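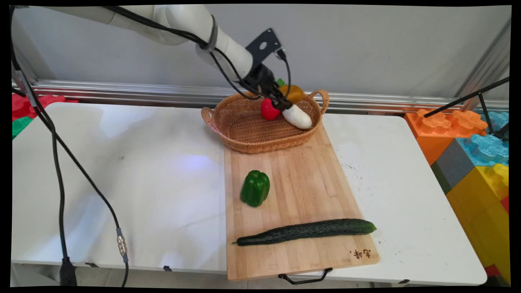
14. Juni 2019
Von Philomena Amegashie

Der Greifervergleich (in manchen Werkstätten auch Greifertest oder, wie bei uns, einfach »das Gemüse«) ist ein Verfahren, bei dem mehrere Endeffektoren nacheinander am selben Roboterarm dieselbe Aufgabe erledigen müssen. Ich schreibe diesen Eintrag für unser Nachschlagewerk in der Ich-Form, weil ich das seit Dezember fast täglich mache und mir die sachliche Variante dreimal eingeschlafen ist. Wer Ergänzungen hat, immer her damit!

Begriff und Abgrenzung

Gemeint ist ausdrücklich der Vergleich am Arm. Haltekraft auf dem Prüfstand messen kann man auch, und das ist schön und gut, aber ein Finger, der am Prüfstand hält wie der Teufel, kann am Korbrand jämmerlich hängen bleiben. Vom Armvergleich unterscheidet sich die Sache dadurch, dass Arm, Steuerung und Bahn gleich bleiben und nur vorne getauscht wird. Klingt selbstverständlich, wird aber ständig durcheinandergebracht (von mir am Anfang auch, ich habe einmal Greifer und Regler am selben Nachmittag gewechselt und hinterher gar nichts mehr gewusst).

Prüfgut

Beliebt sind Würfel, Becher und eben Lebensmittel. Ich bin ein großer Freund von Gemüse! Eine Paprika ist glatt und gewölbt und bietet zwei parallelen Backen kaum eine vernünftige Fläche, eine Gurke ist lang und will kippen, und ein weißer Rettich hat Gewicht und rundes Ende zugleich. Beim Einlegen in einen Weidenkorb oder Ähnliches kommt dazu, dass das Stück oft schräg zwischen den Fingern hängt und am inneren Rand aufliegt, wie man es beim Rettich oben schön sieht. Genau da trennen sich die Greifer: Der eine gibt sauber frei, der andere schiebt beim Öffnen den Nachbarn weg.

Unser Satz heißt nach dem Ort, an dem er zusammengestellt wurde, Bornower Satz. Edgardo Evangelista hat ihn damals auf dem Wochenmarkt gekauft und schwört bis heute, dass es auf die Sorte ankommt. Ich habe davon noch nichts gemerkt, kaufe aber brav dieselbe.

Ablauf

Bei uns läuft ein Durchgang über 60 Griffe je Greifer. Gelegt wird vom Schneidebrett in den Korb, immer in derselben Reihenfolge, und nach jedem Griff kommt ein Eintrag in die Tabelle: gehalten, gerutscht, gefallen, gequetscht. »Gequetscht« hat Rhea Cabanatuan eingeführt, nachdem eine Paprika äußerlich tadellos aussah und innen hin war. Seitdem schneiden wir hinterher auf. Das dauert, riecht aber angenehm.

Wichtig ist die Kabelführung! Ein Band um den Arm in Ellenbogennähe hält die Leitungen zusammen, und vorne am Handgelenk braucht es trotzdem genug Schlaufe, sonst zieht das Kabel bei der Drehung am Greifer und man misst fröhlich die Leitung mit. In der ersten Trokton-Reihe ist uns das passiert, 39 Griffe waren für die Tonne.

Bauarten im Vergleich

Parallelgreifer mit harten Backen sind schnell, genau und billig. Bei Gurken liegen sie vorn, sobald die Backe quer zur Länge steht. Mit Gummiauflage werden sie deutlich freundlicher, nur sammelt die Auflage alles, was herumliegt.

Weiche Finger schmiegen sich an und verzeihen einen schiefen Anflug. Der Girnach-Greifer, den Wellington Macedo so gern verteidigt, schaffte bei uns mit der Paprika den ganzen Durchgang ohne Sturz. Im engen Korb brauchte er mir allerdings zu viel Platz beim Öffnen.

Sauggreifer lasse ich kurz: auf glatter Paprika herrlich, auf einer noppigen Gurkenschale ein Trauerspiel.

Auswertung

Gezählt wird zuerst die Trefferquote, dann die Zeit. Jericho Magbanua rechnet beides nach der Methode Ní Mhurchú in eine Punktzahl um, bei der 100 der Referenzgreifer ist. Unser bester Wert liegt bei 102, und darüber streiten wir bis heute, denn zwei Punkte können auch schlicht am frischeren Gemüse liegen. Ich würde Unterschiede dieser Größe nie allein für einen Kauf heranziehen.

Offene Fragen

Ungeklärt ist, wie oft man das Prüfgut wechseln sollte. Ich tausche nach jedem Durchgang, Wellington nach jedem zweiten, und verglichen haben wir das noch nie ordentlich. Auch der Einfluss des Korbgeflechts fehlt bislang völlig; dazu möchte ich als Nächstes eine Reihe mit einer glatten Kiste fahren und trage die Werte dann hier nach.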